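Pomilent Socket and Block Set, Item 3749

The Pomilent is a small set for teaching a robot arm to put one part into another part. You get a gray cube with a square opening in the top and a blue block which fits in the opening. The block has a small round stud on its upper end. The whole set has two pieces and no screws, and it stands on any flat table.

We made the first one for ourselves, at the shared workshop Truslow, after a member had brought an arm and we wished to do with it something more difficult than moving a cup from left to right. Our first socket was cut from a piece of wood with a chisel. It was not square, and on some days we could not say if the program was bad or if the hole was bad. So we drew a proper one, printed it, changed it, printed it again. The version on this page is the sixth drawing and we have no plan for a seventh.

Who can use it

The set is intended for people who build at home or in a workshop with other people, and who already have an arm with a two-finger gripper. It does not matter much which arm. The block can be taken from the two flat sides, and you may write the program yourself, teach the positions by hand, or drive the arm with a second controller. We have members who do each of these and they do not agree on which is best.

For schools it is also good, but please read the part on fingers below before you order for small arms. A light arm with much play in the last joint will find this set quite hard. For such an arm we recommend to begin with the wide socket, item 1238, where the opening is made larger and everything else stays the same.

What is in the box

One gray cube with opening.
One blue block with stud.
One sheet of thin non-slip mat, which you can cut to the size of the cube.
One printed card with the drawing of both parts and all measures in millimeters.

The drawing files for both parts are free and you can ask for them at the desk or by mail. If you have a printer, you do not need to buy from us. Many people buy anyway, since the fit depends on the printer and to get the opening right took us several evenings.

About the fit

The block goes into the opening with a little air on all sides. When you do it by hand you will not feel any difficulty. With an arm you will feel all of it. If the block arrives turned by a few degrees, one corner sits on the rim and the block stays up there. If it arrives straight but too far to one side, it tilts. Both mistakes look nearly the same from the front, and for this reason we advise to have one more camera, or simply your own eyes, at another side of the table.

The corners of the block are rounded. In the third drawing they were sharp, and the sharp corners cut small lines in the rim, so that after a time the block fell in by itself and the exercise was too easy. With the rounded corners we did a long run at Truslow in August, 1851 insertions with the same pair, and the fit was still good to our hand. After this we measured the opening and found it a very little bit bigger at the top edge. You will want to replace the cube at some time. The block lasts longer.

The stud is for your fingers, when you want to lift the block out between two attempts. Please do not let the gripper take the block at the stud. It is small, the block swings under it, and you will lose the direction of the block before it reaches the cube.

Fingers and opening width

Your gripper must open wider than the block with some reserve on each side. Narrow fingers are better than wide ones. A wide finger comes down on the top of the gray cube before the block has reached the bottom, and then the arm pushes the cube and not the block. If your fingers are wide, hold the block higher, leave more of it free at the lower end, and let go earlier. The rest of the way you can do with closed fingers from above, with small force.

Soft pads on the finger tips help. We use a strip of the Sikora pad tape, which we also sell by the piece. Change it when it becomes shiny.

How we set it up at the table

Clear the space where the arm will move, and lay the arm cable so that it cannot catch the cube. This sounds like a small thing. A cable on the table moves when the wrist moves, and one time it took our cube along and we looked for a program error during a full hour.

Put the mat under the cube if the table is smooth. For the first tests you can hold the cube with double-sided tape, then remove the tape when the arm has become more exact. A cube that can move forgives small errors of position, since it slides to the block, but you also learn less from it.

Stand the block upright next to the cube, with enough distance that the fingers can go around it. Mark the place of both with a pencil. When you want more difficulty, do not go back to the pencil marks exactly, and turn the cube a little each time.

Go down slowly in the last part. On our arm we use one speed until the block is over the opening and a second, much lower speed from there. If your arm can report force, stop when it rises and move up again before you correct to the side. To correct to the side while pressing is what damages the rim.

Open the fingers fully before you go up. If only one finger lets go, the block comes out again with the other one.

A program for the first evening

1. Teach the arm a safe position high over the table, and give it a name.
2. Teach the position where the fingers stand at both sides of the block. Close, lift a short way, look if the block hangs straight.
3. Teach the position over the cube. Do this with the block in the gripper and not with empty fingers.
4. Go down by hand control until the block is in. Write down the height.
5. Open, go up to the safe position, take the block out by hand and put it back at its place.
6. Run all of it at low speed with your hand at the stop button.

When this works ten times without your help, begin to move the cube. Most members need one evening for the list and then several weeks for moving the cube.

The set on the workshop table
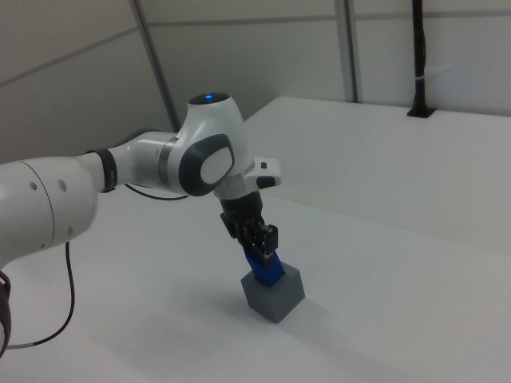
Lower end of the block in the cube, fingers still closed.

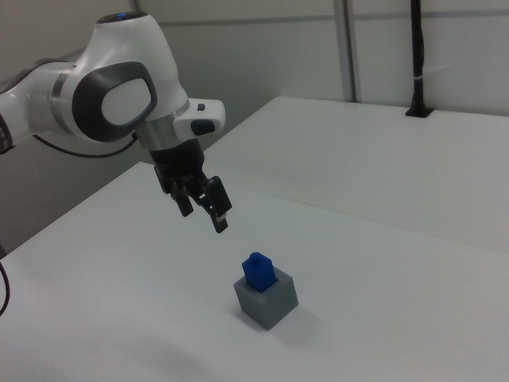 Fingers open and above the two parts.

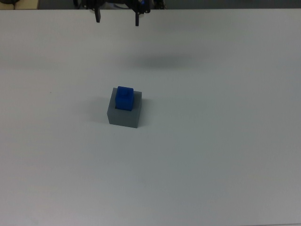
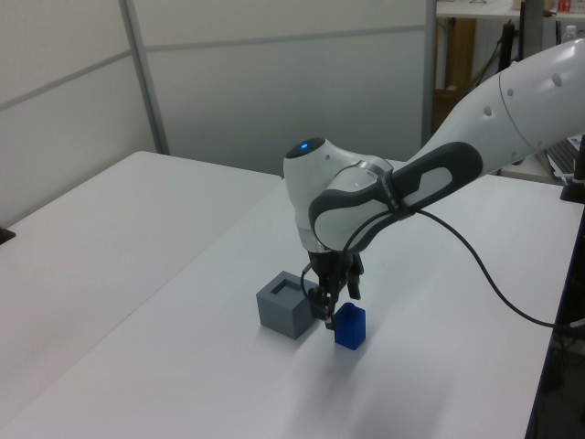

Care

Clean both parts with a damp cloth and no solvent. Dust in the opening is enough to stop the block before the bottom, so blow it out from time to time. Do not leave the set in a car in summer. If a corner of the block has a burr, take it away with very fine paper, two or three strokes, and test by hand after each stroke.

Spare parts

The cube and the block can be ordered separately. Please write the item number and also the drawing number, which is on the card in your box. Older blocks from the fifth drawing go in the present cube. Older cubes do not always accept the present block, so in this case order both.

We make the sets in small lots, on the two printers we have, and when the shelf is empty you wait for the next lot. Every pair is tried by hand together before packing and the two pieces stay together in one bag. If you order several sets, keep the pairs as they come, or mark them.

Questions we receive often

Can I have other colors? Gray and blue are what we keep. The contrast is good for a simple color program, where you search for the blue area first and then for the cube. For a larger order, from 20 sets, we can print in your colors.

Is the block heavy? No. Any arm that can lift its own gripper can lift it.

Does it work with a suction tool? We have tried with a flat cup and the stud is in the way. You can turn the block with the stud down, but then it does not go to the bottom in the normal manner. We do not recommend it.

Can I pick up the set? Yes, at the Truslow desk on open evenings, or at the Zinditz workshop, where they keep a few pieces. Write before you travel there.

Page last changed 9 March 2023

Related items
Pomilent wide socket, item 1238
Pomilent spare block, blue
Pomilent spare cube, gray
Sikora pad tape for gripper fingers
Zinditz cable clips for table edge, bag of 1000
Non-slip mat, single sheet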